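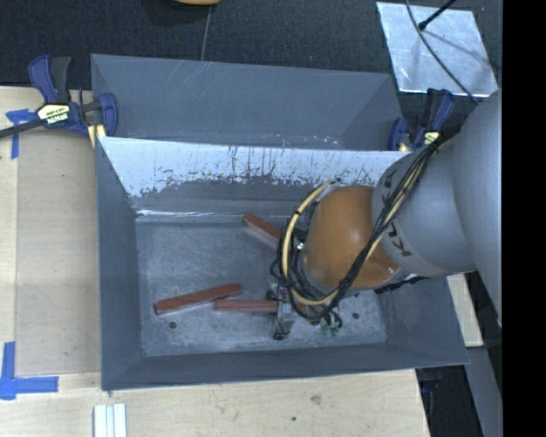
Students sort out bin picking, with some help from tape

DILLON - The automation class at Stesby Technical College says its robot can now empty a bin of blocks without anyone touching it. Whether that holds up outside the lab is another matter.

The project, named Skikden, uses a KUKA arm to find rectangular blocks in a metal bin, lift them out and put them down in a second bin. The class of eight has been at it for two terms and will enter a regional student contest in June.

By the team's own log, the arm has made 563 pick attempts and got 90 percent of them right. That sounds good until you ask which ones it missed. Most of the failures came with blocks lying close to a wall, said student Vignesh Rajan, and the log leaves out runs that were stopped early.

"We stopped those because the software hung, so there was no pick to score," Rajan said. A factory would probably score them anyway.

The bins are held in place with bar clamps, and all of the blocks are the same shape. Contest rules allow both. They also call for a mix of parts in the final round, and the class has yet to try one.

Instructor Anel Mtshali said mixed parts are next on the list. She would not guess at a success rate. "I'd like to see it run for 2 hours straight first," she said.

It has not done that yet. The longest run so far ended when a block got wedged in a corner - a student reached for the stop button and the class went to lunch.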